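Workshop notebook, dry goods bench
3/6/22

Sunday, so the building was quiet and I had the white table to myself until Natalina came in after lunch. The job was to get on with the dry goods and seasoning tests that have been sitting on the list, starting with the black granules, and to sort out which containers we keep for the Pluton kitchen kit.

Starting stock of the black granules was 2,784 g in the big tub by the door. I labelled the tub again as the old label had gone soft at the corner. Ottavio wants the stock written down at the start and end of each day, not at the end of the week, so that's how I'll do it from now on.

Containers first. We have been going back and forth between the clear plastic cylinder and the Brurnska tins. The tins are nicer to look at but you can't see the level, and every time somebody asks how much is left one of us has to take the lid off. With the clear plastic you just look. Samuele still prefers the tins for anything that stains. I've put his view in the kit file with mine next to it and Carleen can decide.

For the bowl I used the red one. Dark granules are easy to see against the glossy red, and any stray ones show up straight away on the white top as well.

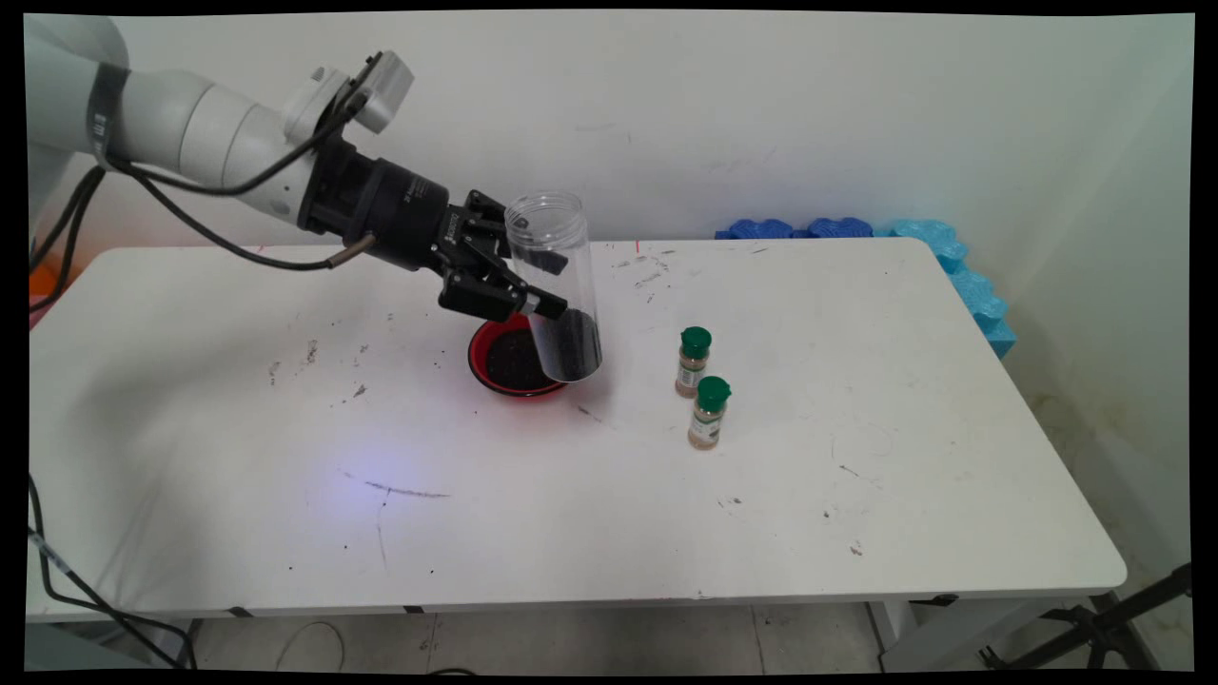 The angle matters more than the height. If the container is tipped only a little the granules sit in the low end and do nothing, then a bit more tilt and a good part of them goes at once. I'd like a slower start than that. Agata suggested a card collar inside the mouth, cut to leave a narrow gap. Will try it when we have some stiff card; the grey stuff in the drawer is too soft and bends.

Other thing I noticed is static. The fine stuff clings to the inside wall of a dry plastic container and tapping doesn't shift all of it. Wiping the inside with a barely damp cloth the night before is supposed to help. I haven't tested that properly so don't take it as a result.

Spice jars. The two small ones with the green flip-top lids are for the seasoning part of the test. Powder inside is tan to light brown in both. Please keep them as a pair and don't borrow them for lunch. They roll if they get laid down, so either stand them up or put them well in from the edge of the table.

Natalina asked if the seasoning should go in before or after the granules. I said after, for no better reason than that's how I'd do it at home. She would do it the other way round, on the grounds that the powder then gets covered and doesn't blow about when the door opens. Fair point. We'll do it her way next and compare.

Cleaning. The bowl and the cylinder get washed by hand in warm water and left upside down on the rack, no dishwasher. The table gets a dry brush and then a cloth. The scuff marks on the white top don't come off with washing-up liquid. I had a go with the Tindik cream on one patch near the corner and it took the shine down, so leave it alone.

To do, in no special order:

- Order more granules from Sartori. They sell in 700 g bags or a 3,000 g sack. The sack is better value but we'd need a second tub.

- Find a lid that fits the clear jar. It has a threaded rim, and none of the three lids I tried from the spares box would catch. Ottavio thinks the right one went home with somebody's leftovers.
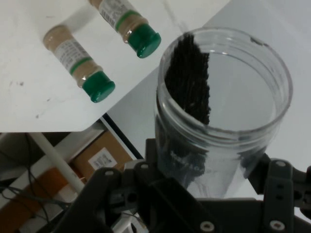 - Look through the cardboard on the lower level and flatten whatever we've finished with. Check for packing slips first.

- Write the fill level on the cylinder with a wax pencil so we all fill to the same line.

- Carleen to say yes or no on the tins by July, when the kit list goes out.

Closing stock in the big tub 1,844 g. The rest is in the containers we're working with, apart from a small amount swept up and binned. I didn't weigh the sweepings - will do next time.

Key to the cupboard is back on its hook. Natalina has the spare.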